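Chapter 7
Two Arms, One Small Object: Learning from Demonstration When the Hands Have to Share

What you'll get out of this chapter
Why holding a thing is a skill of its own
How to cut a long demonstration into pieces you can learn from
What to write down before you train anything
How to read a success rate without fooling yourself

I want to start with a confession. When I planned my first two-arm study, I budgeted one afternoon for remote controls. I'd just come off a long run of pick-and-place work, where a cup goes from here to there and everybody claps, and I figured a remote was a cup with buttons. Changing the batteries in one ate the whole month of March (and a good part of my patience!).

So we're going to spend this chapter on remotes. If you've read Chapter 6 you already know how to train a policy for a single arm from recorded demonstrations. The recipe is the same: a person drives the arms, we record camera views and joint positions, and a network learns to predict the next little stretch of motion from what it sees. What changes is that you now have 2 grippers that can help each other or get badly in each other's way.

The data set we'll use all through the chapter is called Plarnent. It holds 2,056 demonstrations of small household jobs, all of them done with a pair of arms at one bench, and I'll keep coming back to the remote control ones since they broke most of my early ideas.
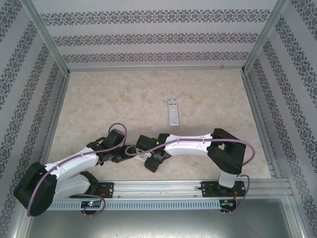 Figure 7.1. Close work with two arms. The grippers meet over a small pale object while a remote control lies farther back on the work surface.

Look at how little room there is between the wrists. In single-arm work you can treat the space above the table as free, and your planner mostly never has to think about it. With two arms, the most crowded spot in the whole workspace is exactly the spot where the interesting stuff happens. I used to lose more trials to wrists bumping than to bad grasps — and the bumps were gentle enough that I missed a lot of them until I went back through the joint logs.

7.1 Holding is a job

Try this before you read on. Grab a remote from your couch, lay it face down, and take the battery cover off with one hand. Most people end up pinning it with the heel of the palm or bracing it against a leg. Your hand is quietly doing two jobs, and a plain two-finger gripper isn't going to manage that.

Once you have a second arm, one arm can hold and the other can work. Fine. But which one holds? In our early recordings the operators switched sides whenever they felt like it, and the network learned a sort of average of both habits, with each arm politely waiting for the other. I call this the doorway problem, after two people stuck saying "no, you first." We fixed most of it by picking a holding arm for each stage and sticking with it.

7.2 Cutting the job into stages

A full battery change is long, so we label it in stages: turn the remote over, steady it, open the compartment, take out the old cells, line up a new one, press it in, close up. Every stage ends at a state you can check from a camera view. "Compartment open" is a good label. "Almost ready" is a terrible one, and I say that as somebody who used it for a week. 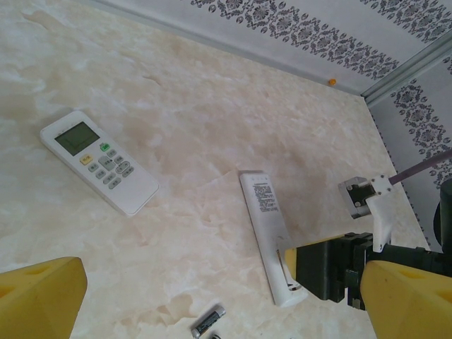 Lining up a cell is the stage I'd pick if you only have time to study one. The battery has to be turned to match the slot, the spring end needs a push, and the last bit of the motion is often hidden from any camera up above by the gripper doing the work. Wrist views help a lot. When we trained the same policy on the Ambrosio software stack with the wrist views removed, it still reached for the right place and then fumbled the last step, over and over, with what looked to me like total confidence.

Force matters here too, but hold that thought for Chapter 8.

7.3 What to log

Write down the starting layout for each trial, which arm holds, and the stage where things went wrong if they did. Add the gripper fingers you used. Our partner lab at Pluvholm swapped finger shapes partway through a study and left it out of the notes, and 1,000 trials had to be sorted again by eye. They were very nice about my teasing.

Please also keep your failed demonstrations. Put them in their own folder, label the stage, and leave them alone for now. We'll train on them in Section 7.5, and they're worth more than you'd think.

Before we get to the math, sketch your own stage list for one small task at home, something like refilling a stapler or opening a pill box. Mark the holding hand at each stage. You'll need the sketch for the first exercise in the next section.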